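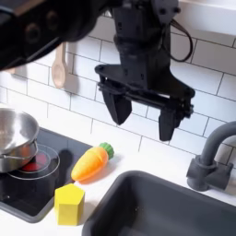 4. Gripper and wrist: setting up, daily checks and finger replacement

This section covers the Ponach two-finger gripper as fitted to the arm in the kitchen cell at Pilkington. Mounting the arm itself is in section 2 and the Rutura controller is in section 3. Finish both before you start here.

You will need:
The hex key set from the cell drawer
The torque driver with the short bit
A lint-free cloth
The tube of rail grease marked GRIPPER (do not use the arm joint grease)
Medium-strength threadlock
Two hook-and-loop cable straps

CAUTION: The fingers can close without warning while the controller is live. Press the emergency stop and turn the gripper supply off at the panel before you put a hand between them.

4.1 Parking the arm for service

1. Clear any running job in Rutura and wait for the status line to read Idle.
2. Open the Positions page and choose SERVICE HIGH. The arm moves to a point over the counter with the gripper hanging down and clear of everything under it.
3. Watch the whole move with your hand on the stop. If the wrist is going to pass close to the tap, stop it and jog it clear by hand.
4. Open the fingers fully from the Gripper page.
5. Press the emergency stop, then switch off the gripper supply.
6. Hang the tag on the panel switch.

Note: The cookware and toy food can stay on the counter for a visual check. Move them off before you take any screws out. Put the sink cover on as well. Small screws that fall into the basin are hard to see against the dark grey, and the one behind the waste outlet has been there since the cell was built.

4.2 Fitting the gripper

Skip this part if the gripper is already on the wrist and you are only checking it.

1. Wipe both mating faces. Grit here shows up later as a tilt at the fingertips.
2. Offer the gripper up to the mounting plate with the cable outlet to the side. The dowel only fits one hole, so do not force it.
3. Start all the plate screws by hand. Leave them loose until the last one has caught.
4. Tighten in a cross pattern, first to finger-tight, then with the torque driver at the setting printed on its label.
5. Try to rock the gripper body. Any movement at all means the dowel has not gone home. Take it off and start again.
6. Push in the gripper connector and turn the collar until it clicks.

CAUTION: Never connect or disconnect the gripper plug with the supply on. It damages the driver board, and the board is not a part we keep in stock.

4.3 Routing the cable

The cable leaves the side of the wrist and comes back in a rounded loop. The loop is there on purpose. It takes up the twist when the last joint turns, and a wrist that has been tidied by strapping the cable flat will pull its connector out sooner or later.

1. With the wrist at zero, form the loop so that it curves outward without a kink.
2. Fit one strap where the cable leaves the wrist and one where it meets the arm housing. Leave the part between them free.
3. Turn the supply on, release the stop and set the jog speed to Low.
4. Jog the last joint slowly to its limit in one direction, then the other. Look for the cable going tight, rubbing on the housing or dropping below the fingers.
5. Jog the arm towards the tiled wall and check that the loop does not brush it. If it does, rotate the cable outlet to the other side in the Rutura tool settings and refit.
6. Check the loop against the tap spout. This is the most likely thing for it to catch on.

Note: Do not use zip ties. They cut into the jacket, and you cannot loosen them when the loop needs adjusting.

4.4 Setting the open and closed positions

1. Clear the space under the gripper.
2. On the Gripper page, press Find Limits. The fingers open, close and open again at low force.
3. Look at the fingers from the front while they close. The inner faces should meet flat. A gap at the tips or at the top means a finger is seated wrongly. Go to 4.7.
4. Enter 21 for the closing force in everyday use. Higher values mark the soft toy food.
5. Press Save to Tool. If you leave the page without saving, the controller goes back to the old limits at the next restart.

Note: The force value is a Rutura setting from 0 to 100 and does not stand for newtons. Bjartur Bergmann keeps a conversion sheet on the inside of the panel door for anyone who needs it.

4.5 Test grips

Use objects from the cell set. They give you a fair spread of shapes, and the arm will be handling them in the normal run of work.

1. Stand the yellow hexagonal block upright on the counter.
2. Turn the gripper so that the fingers close on two opposite flats, then close. If they land on the corners, the block will swing round as it is lifted.
3. Lift to the height of the tap spout, hold for a slow count of five and lower again. The block should come down standing.
4. Lay the toy carrot on the counter and line the gripper up across its thickest part. Close, lift, hold and lower. The carrot tapers, so a grip too near the point will slide off.
5. Try the saucepan by its handle, just behind the pan. Lift it only a finger's width. The pan is the heaviest thing in the set, and you are looking for droop in the fingers, so there is no need to carry it anywhere.
6. Put the pan back on the toy stovetop by lowering it. Do not let it drop, as the glossy top scratches easily.

If a grip fails, try again once with the object moved slightly. If it fails again, check the pads and then the limits before you raise the force.

CAUTION: Empty the saucepan before gripping it. Take out anything stacked on it or leaning in it.

4.6 Daily checks

Do these at the start of each day the cell is in use. The arm can stay in SERVICE HIGH throughout, with the stop pressed.

1. Look at the inner face of each finger for nicks, shine or lifted edges.
2. Wipe both faces with the dry cloth. No solvent.
3. Run a finger along the rail. It should feel smooth and slightly greasy. Dust or crumbs of pad material mean it needs cleaning today.
4. Look over the screw heads on the wrist and mounting plates. Each has a paint line across it. If the line is broken, the screw has moved.
5. Follow the cable round its loop with your hand and feel for flat spots.
6. Remove the tag, restore the supply, release the stop and open and close the fingers once from the Gripper page. Listen for clicking.
7. Initial the log sheet.

Every Friday, also read the cycle count on the Gripper page and write it in the log. Grease the rail every 2000 cycles:

1. Park the arm as in 4.1.
2. Wipe the old grease off the rail with the cloth.
3. Put on a thin film of new grease. Too much collects fluff.
4. Restore power and open and close the fingers slowly until the film is even.
5. Wipe away what has been pushed to the ends, with the power off again. Grease that drops on the counter ends up on the objects, and then on the pads.

4.7 Replacing a finger

Change both fingers together, even if only one is damaged. A worn finger against a new one will not close flat.

1. Park the arm as in 4.1, with the fingers fully open. Clear the counter and cover the sink.
2. Hold one finger and undo its screws. It comes away downwards.
3. Clean the carriage face and check the thread holes for old threadlock. Pick it out if you find any.
4. Fit the new finger with its flat face pointing inwards, towards its partner. The fingers are handed and the hand is stamped on the back.
5. Put one drop of threadlock on each screw and tighten with the torque driver.
6. Repeat for the other finger.
7. Draw new paint lines across the screw heads.
8. Leave the threadlock to set for the time given on the tube.
9. Repeat 4.4 and 4.5.
10. Run the SOFT CYCLE job for 300 cycles with nothing in the grip, then check the screws again.

Spare fingers come from Costinero in pairs. Ask Odette Langlois before ordering, as there are two patterns and the older one fits the screw holes but sits too low.

4.8 Faults

Code 67 on the Gripper page
The gripper did not reach its limit in time. Look for something caught in the rail. If the rail is clear, power down, reseat the connector and try Find Limits again.

Fingers close but the object slips
Wipe the pads. Check that the grip is across flats or the widest part. Check that the saved force has not gone back to its default.

One finger sits lower than the other when both are viewed square on
Check the stamps for a left and a right, then the screws. Viewed at an angle the fingers often look uneven when they are fine, so crouch down and look from the front before you take anything apart.

Clicking on closing
Usually dry grease. If it carries on after greasing, stop using the gripper and report it.

Gripper drops out when the wrist turns
The cable is too tight. Go back to 4.3 and give it a larger loop. If the fault stays, swap the cable — do not try to repair the plug.

Position is right over the counter but wrong over the sink
The gripper is not at fault. See 3.6, Work Area Calibration.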